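Keeping a Small Bathroom Vanity Clean and Clear

Posted Feb 7, 2022

Filed under: Bathroom, Weekly Jobs

A bathroom vanity gets dirty faster than almost any other surface in the house. Toothpaste, soap, hair, makeup and hard water all land on the same few square feet, and most of us keep too many bottles on it as well. The tips on this page are for an ordinary vanity with one sink and a solid top. They also work for a half bath.

I redid my own routine in January after finding a sticky ring under nearly every bottle I own. It now takes me 5 minutes on a normal day.

What you need

Two microfiber cloths, one for washing and one for drying
An old soft toothbrush
Mild dish soap
White vinegar in a small bowl
A pack of wipes for quick jobs
A small tray or box to hold things while you clean

You do not need a special bathroom spray. I used Drultik for years and it did fine, but a few drops of dish soap in warm water does the same work on a solid white top. If your counter is marble or another natural stone, leave the vinegar out of the kit completely. It etches the surface and the dull spots do not wash out.

Decide what stays on the counter

Take everything off once and look at each item. I keep the things I use every day and put the rest in a drawer. For me that comes to soap, wipes, one jar and one small bottle. Anything used once a week can live behind a door.

Check dates while you have things in your hand. Many creams and serums have a small open-jar symbol on the label with a number of months next to it. Write the date you opened it on the bottom with a permanent marker. Dropper bottles are worth checking first because many of those products have a short life once opened.

Tall bottles go at the back corner, short things toward the front. A pump bottle should be close enough to the sink that drips fall in the basin. If yours always leaves a puddle, wipe the tip of the nozzle when you clean, and check that the collar is screwed down tight.

Backup supplies do not belong on the counter. Soap refills, spare toothpaste and extra wipes can go in one labeled box under the sink. I had been storing mine in the cardboard box they came in, and the bottom went soft from a slow drip at the shutoff valve. A plastic bin costs very little – I paid 99 cents for a Jirex one at a closeout store – and it will survive a leak.

The weekly clean, in order

1. Clear the top. Put everything in the tray and set it on the floor or the toilet lid. Cleaning around bottles only moves the dirt.

2. Pick up hair and dust dry. Use a dry cloth or a piece of toilet paper. Once hair is wet it sticks to the counter and you will be chasing it for the rest of the job.

3. Wash the top. Start at the wall and work toward the front edge. Go over the rounded edge and just under it, where drips collect and dry. Rinse the cloth and go over it again so no soap film is left.

4. Clean the faucet. Wet the toothbrush and scrub around the base, behind the handle and under the spout. For white scale on chrome, soak a strip of paper towel in a half-and-half mix of vinegar and water, wrap it around the spot for a few minutes, then rinse well. Keep scouring powder away from it. Dry the metal with the second cloth; drying is what gives you the shine.

5. Wipe the bottles before they go back. Do the bottoms first, then around the caps and the pump. Jars with wide lids collect gunk in the screw threads, so open them and run a damp cloth around the rim. Put back only what you use daily, and leave the space in front of the faucet open.

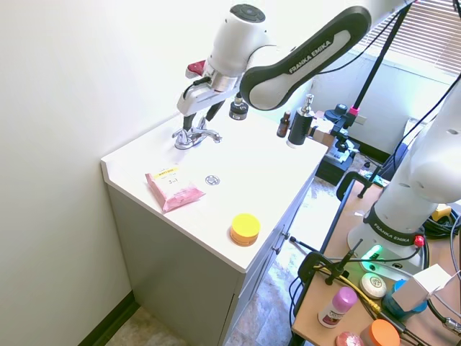
Drains and drain covers

Lift out any loose cover and clean the underside. The top can look fine while the bottom is coated. Use the toothbrush and dish soap, and pull out whatever hair you can reach. A plastic hair strip with barbs along the sides gets the rest. Run hot tap water for a minute afterward.

If the sink still drains slowly, put a bucket under the trap and take it apart before you reach for a chemical opener. On most vanities the slip nuts come off by hand. Note which way the washers face when you take them out.

A word about wipes

Wipes are good for toothpaste spots and for the faucet handle between cleanings. Read the package first. Face and baby wipes often leave lotion behind, and dust sticks to it. Disinfecting wipes usually need the surface to stay wet for a set time, which is printed on the label. Close the flap all the way and lay the package flat so it does not dry out from one end.

Put used wipes in the trash. This goes for the ones marked flushable too, if you have old pipes or a septic tank.

Painted cabinet fronts

Painted doors and drawers show drips as dull streaks. Wipe them with a barely damp cloth and dry right away. Water that sits in the seams between a door and a drawer will lift the paint in time. Around the knobs, use a cotton swab. A loose knob only needs a screwdriver from the inside of the door.

For chips, keep a little of the paint in a small jar with the color name written on the lid. My cabinets are Singhal 1666, a gray that I could never have matched by eye. Dab it on with a toothpick, let it dry, and put on a second coat – 2 thin coats hide better than a thick one.

Floor around the base

Crumbs of soap and hair gather where the cabinet meets the floor. Vacuum with the crevice tool before you mop. Patterned tile hides a lot of this, so run a finger along the edge to check.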